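About Sokstead Cooking School

Sokstead is a small cooking school for adults who want to eat well at home. Zoila Cusi and Ivone Caldeira opened it 11 years ago in the back of a bakery. Today we have our own kitchen on Cuervo Street and a team of five teachers.

Our courses are short – most of them take 3 evenings – and we keep the groups small. You learn soups, bread, rice dishes and simple desserts. No experience is needed, and we give you all the recipes on paper.

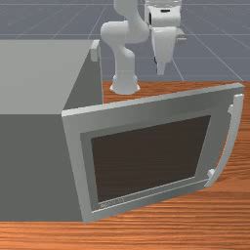
A gray appliance on a wooden tabletop, with its front door open.

Peninah Mutiso teaches our course for people who cook only for themselves. She shows how to plan a week of meals with a small budget and a small kitchen. Snežana Shehu is responsible for the baking classes, and her course on filled pastries is usually full already in May.

We buy vegetables from growers near the town, so the menu of a course can change a little from one month to another. If you have an allergy, please write it in your registration.

For questions about dates or gift cards, please ask for Hauwa Afolabi at our front desk. She also keeps the waiting list.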